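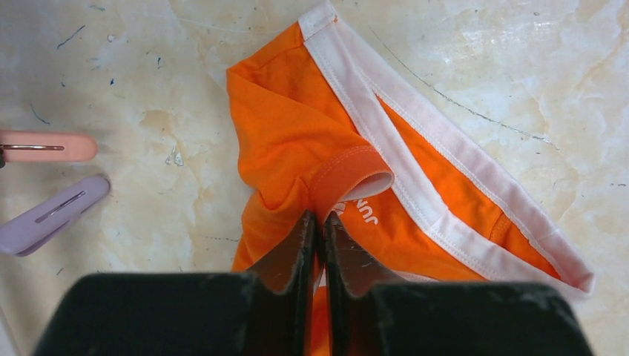 Orange mit weißem Bund, auf der marmorierten Fläche.

Wäsche im Februar – eine kleine Galerie

Bei uns in Stisulville trocknet im Winter fast nichts von allein. Ich zeige hier, wie ich meine Wäsche sortiere und aufhänge. Es ist kein Kurs, ich schreibe nur auf, was bei mir zu Hause sich bewährt hat. Ich bin vor elf Jahren aus Pruston gekommen und musste viele deutsche Wörter für diese Arbeit zuerst lernen. Mein liebstes ist immer noch »Wäscheständer«.

Elastische Bündchen lege ich vor dem Falten flach und streiche sie mit der Hand glatt, zwei- oder dreimal. Den Bund ziehe ich dabei nicht auseinander. Kräftige Farben wasche ich bei 30 Grad und von links, auch wenn es länger dauert, alles umzudrehen. Weiße Ränder an bunten Stücken brauchen besondere Aufmerksamkeit, vor allem bei der ersten Wäsche. 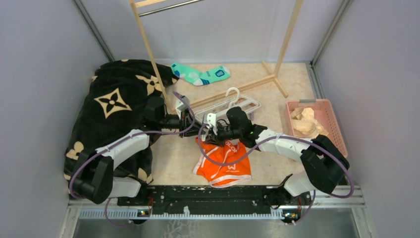
Decke mit Blumenmuster, weißer Bügel, eine mintgrüne Socke und hinten der helle Ständer aus Holz.

Große Decken kommen bei mir zuletzt an die Reihe, sie nehmen zu viel Platz auf der Stange. Für kleine Sachen benutze ich gern Bügel – man kann sie schnell in ein anderes Zimmer tragen. Einzelne Socken sammle ich bis zum Monatsende in einer Schachtel.

Kommentare (2)

Stavros Vidmar: Die Decke gefällt mir sehr! Wäschst du so etwas in der Maschine oder bringst du es weg?

Bastien Deschamps: Danke, Stavros. Decken wasche ich in der Maschine, aber immer allein und mit wenig Waschmittel.

Zuletzt erschienen
Bettwäsche falten auf kleinem Tisch
Wollsachen im Winter lüften
Mein Schrank in Stisulville, Teil 3

Kontakt | © Bastien Deschamps | Nach oben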